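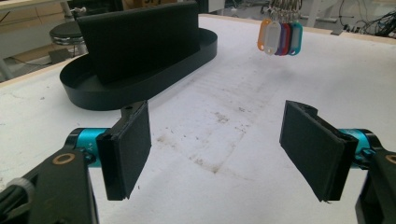

About Tultgate

Tultgate looks after keys for landlords, shops and small offices in Jendirton. Bello Nwosu started the firm in February with 52 sets to mind. We now hold 494, each with a coloured plastic tag.

Handovers are done at the white table by the door. Wallets and phones can go down there while you sign — please pick them up again before you leave.

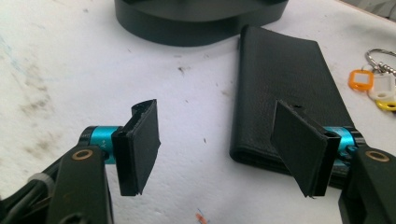
A black wallet and tagged keys on the table.

Replacement tags are free. The desk opens at 8am, and spare sets can be dropped off until 6pm.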